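Who Checks the Robot's Homework?

Suppose a company called Jekness says its robot can open any drawer in your house. Any drawer? Really? Before you believe a big promise like that, ask what the rules of the test were.

Most robots practice on a computer first. A pretend cabinet can't pinch a real finger, and a robot can try it 300 times without getting bored. Good practice says the company should tell you the tries were pretend. Some forget to mention it. 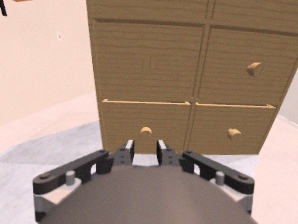 A computer-made gripper and a cabinet with small knobs.

Then there's counting. If a robot tries 61 times and works 29 times, it failed more than it worked! A sneaky ad might show you only the good tries. A fair report shows the misses too. 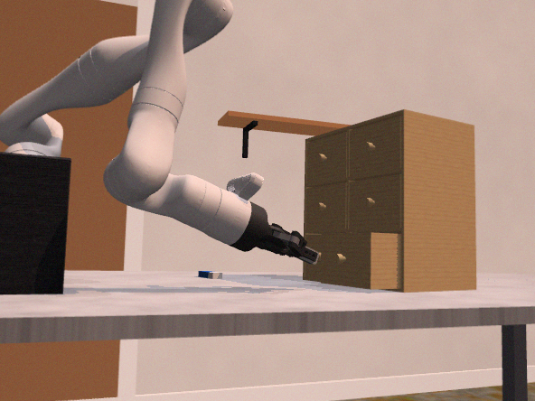
The bottom drawer is open. One picture can't tell you how many tries it took.

What about safety rules? Those matter most near people. A real arm needs a stop button that is easy to reach, and somebody has to test that button. A rule on a poster doesn't stop anything.

So next time you hear "our robot can do it," try asking: How many times? In a real room? Who was counting?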